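Lendenia Main Street Program
Progress report to the Hiebert Community Fund
Prepared by Jade Nguyen, program manager
15 Jan 2025

Search this site Search Enter keywords

Grant purpose

The Hiebert Community Fund awarded the Lendenia Main Street Program a two-year grant to bring vacant ground-floor space back into use on Flaldale Avenue and to improve the walk between the avenue and the riverfront lot. This report covers the first year. The financial statement and the copies of invoices were sent separately.

Storefront improvement grants

We opened the first application round in the spring and received 26 applications. Twelve were approved. The remaining applicants were told in writing why they were turned down, and several have been invited to apply again with revised drawings or a second contractor quote.

Work is finished at seven of the approved buildings. Most of it is what we expected when we wrote the proposal: new windows, repointed brick, awnings, repairs to entry doors that did not meet the accessibility code. One owner also removed a metal panel front and found the original transom in fair condition underneath. He asked to move part of his award from signage to glass repair, and we approved the change because the total stayed the same.

Four projects are under way. One has not started. The owner of that building is waiting on a title question and we have given him until June to either begin or release the money. If he releases it, the next applicant on the list is ready to go.

Vacant space

The Prisine Building was our largest concern at the time of the proposal. It had been empty on the street side for six years and the upper floors were used only for storage. The new owner signed two ground-floor leases during the year, one with a bicycle repair business and one with a small bakery that was already operating out of a home kitchen in Flaldale. The bakery is open. The bicycle shop is still fitting out its space and expects to open once the electrical inspection is signed off.

Upstairs, the owner is dividing the second floor into small work suites. We paid for the code review and half the cost of the stair design under the predevelopment line of the budget. Three of the suites are leased.

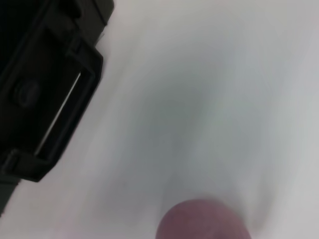

Riverfront connection

The walking route from Flaldale Avenue to the riverfront lot now has new lighting along its full length and signs at both ends. The city's public works department did the trenching, and the grant paid for poles and fixtures. The crosswalk at Mill Street is not done. The state has to approve the change in signal timing, and our engineer, Colton Robichaud, has answered two sets of comments on the plans. He does not expect a third, but we have not put a completion date on the crosswalk in this report.

We had planned to install benches in the same phase. They were held back when the first price came in well above the estimate. We have since found a supplier within budget – the order will go in after the ground thaws.

Events

The fall street market was held on the avenue for the first time, after several years in the school parking lot. Attendance was over 2,000 across the two days. Merchants were asked afterward how it went. Restaurants and food shops said sales were up. Some of the service businesses said the street closure made it hard for customers to reach them, and next year we plan to reopen the north block in the early afternoon.

Parking

The consultant's count found 180 public spaces within a five-minute walk of the center of the avenue, and a good number of them were open even on market weekend. Merchants still tell us that customers cannot find parking. We think most of this is a signage problem. We would like to use the unspent part of the consultant line for directional signs at the two main entrances to downtown, and a budget change request is attached.

Changes from the proposal

There are two. The benches have moved from year one to year two, as described earlier. The business training series was cut from eight evening sessions to five after low sign-up for the first two – the money saved went to one-on-one bookkeeping help, and there is now a short waiting list for it.

Plans for the next six months

Open the second storefront round. Finish the four projects in progress. Install benches on the riverfront route. Submit the final crosswalk plans and put the work out to bid once the state signs off. Colton Robichaud will send the revised schedule for the crosswalk directly to the fund when it is ready.

Shares 12

Contact | Lendenia Main Street Program | © 2025 All rights reserved | Back to top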